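Section 4. Setting up your exchange placement file

This section takes you from a confirmed place to a complete file in Gondura, the placement system. Allow one sitting for steps 1 to 6. The remaining steps depend on replies from your host college.

Before you start

Have the following to hand: your passport, your offer letter, the name and email address of your home tutor, and the reference number that begins with the letters FD. If your offer came through the Fodden office, the reference is at the foot of the second page.

1. Sign in to Gondura with the email address you used to apply. If you have changed address, write to the placement desk first. Do not open a second account.

2. Choose My placement, then Start file. The host college and dates are filled in already. Check both against your offer letter.

3. Enter your name exactly as it appears in the passport, including accents and other marks. A student whose family name is Mạc should type it that way and not as Mac. The system accepts all Vietnamese characters.

4. Upload the passport page and the offer letter as two separate files.

Note: Scans made in colour are read more reliably than black and white ones. Phone photographs are accepted if all four corners of the page show.

5. Fill in the study plan. List the modules you want in order of preference, with at least two reserves. Your home tutor receives the plan by email and must approve it before the host college can see it.

6. Pay the deposit of 200 euros. Gondura shows a receipt number straight away - copy it down, as the emailed receipt can take until the next morning.

Caution: The deposit is held against your room. It is not returned if you withdraw after the host college has signed the study plan.

Packing and clothing

Rooms at the host colleges have a bed, a desk and a wardrobe. Bedding is provided in all of them. Most students who leave in May pack for summer and then buy warm things in the first week, so put in at least one knitted layer whatever the forecast says.
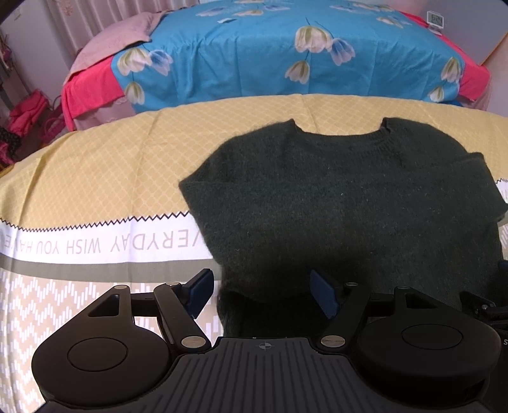
Fig. 4.1 Short-sleeved knitted sweater, dark green

Formal dress is needed only for the welcome dinner and for employer visits. A plain shirt and dark trousers or skirt will do for both.

Booking your careers interview

7. When the study plan shows Signed, open the Grokodum tab. This is the booking page for careers interviews, and it stays locked until then.

8. Pick a slot between 9.30 am and 4 pm, local time at the host college. Interviews last half an hour and are held in English unless you ask otherwise.

9. Attach a CV of no more than two pages. Leave off your date of birth and photograph.

10. In the box marked Aims, write up to 200 words on the kind of work you would like to try. Text over the limit is not saved.

Note: You can move an interview once without giving a reason. To move it a second time, write to Riaan Matlala at the placement desk and quote form 57.

If something goes wrong

Error 273 means that the name on your file and the name on your passport do not match. Go back to step 3, correct the entry and save again.

If the study plan has been waiting for approval for more than ten working days, use Send reminder. Please do not send it more than once a week.

Housing choices are dealt with in Section 5.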